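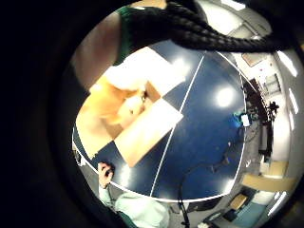 纸箱打开放在桌上

Jaltari 便携手风琴箱(harmonium)39键 折叠款
品牌:Stader
适用:声乐伴奏、排练、小剧场乐池、歌剧工作坊

现货,June这批到得不多,要的抓紧。

先说重点。39键,两组簧片,手动风箱。不插电。折起来能单手提,上台阶不费劲。键面偏窄,弹惯钢琴的头两天会按错,正常。

音色:中低音厚,高音不刺。唱印度古典的老师一般嫌西式手风琴太亮,这台压下来了。给歌剧里的独唱段铺持续音很好用,和弦乐放一起不抢。和铜管一起就别指望了,音量盖不住。

配置
- 琴体一台
- 软布罩一条
- 背带两条(长短可调)
- 备用簧片一包
- 中文说明一张,英文的要另外说

不含硬箱。硬箱 Canpolat 那边做,单独下单,颜色只有黑和深棕。下单备注写"Jaltari 39",别只写"琴箱",上次有人收到鼓箱。

调音
出厂标准音A=440。要442的下单前留言,加两个工作日。要别的律制(纯律、按主音调)也能做,价格另算,先发主音给我们。调好以后不退,只换簧片。

关于持续音旋钮:向外拉是开,推回去是关。拉一半会漏气,有杂音,不是坏了。这个问题每天都有人问。

用过的人怎么说
Taner Şimşekoğlu(室内歌剧《Banum》音乐指导):"排练厅从头用到尾,第二幕那段女声和舞者的慢板,全靠它托着。风箱动静比我原来那台小,坐第一排也听不太到。低音区第三个键回弹稍慢,自己拆开擦了一下就好了。"

租赁
剧团、学校可租,按周算。押金500,还琴时验簧片和风箱,没问题当场退。演出季排得紧,至少提前两周订。首演当天早上打电话来要琴的,真的没有。

保养
不用时风箱扣好。别放暖气边上,别放窗台。潮的地方放一包干燥剂,放琴体外面,不要塞进去。键缝有灰用软毛刷,不要用湿巾。簧片不要自己锉!锉坏了不保。

运输
走陆运,不走空运。签收前先开箱看四个角和风箱折口,有裂当场拍照发我们,签了以后再说就比较难办。原包装请留住,退换和返厂调音都要用到。

保修
琴体一年,簧片六个月,背带不保。外借给第三方摔坏的不保。

常见
能不能接扩音?能,外面夹一支小话筒,离风箱远一点。琴上没有输出口。
左手还是右手弹?都行,风箱手柄在背面,换手就可以。
小孩能用么?十岁以上吧,再小手臂不够长,拉风箱会歪。
有没有带移调的?Jaltari没有。Stader 另一款有,重很多,目前缺货,到货时间还不确定,别催。

试琴:下午两点以后来,上午在调音,屋里很吵。来之前说一声,我好把琴拿出来。可以带歌手一起试,谱架有,自己的谱子自己带。

价格见页面上方选项,带调音和不带调音是两个价,别选错。开票填全抬头,填错重开要再等一个礼拜。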